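Hidcombe Neighborhood News
June 27, 2018
By Guoqing Jin

Pickup changes start next week. Kristiansen Road and everything north of it moves to the early truck, so bins out the night before please. Missed pickups, call the Dametti office, ext. 42. Drop-off center still open to evryone, 3 bags max per visit.
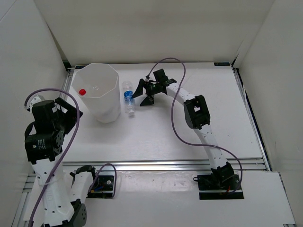
Bottles go in the blue cart now, no sorting by color. Labels can stay on, like the blue one on this water bottle. Caps too, red, white, whatever. Glass is seperate, same as before.

Filed under: Town Services

Recent items
Pool hours for summer
Ondeo water main work, June update
Library book sale raises $200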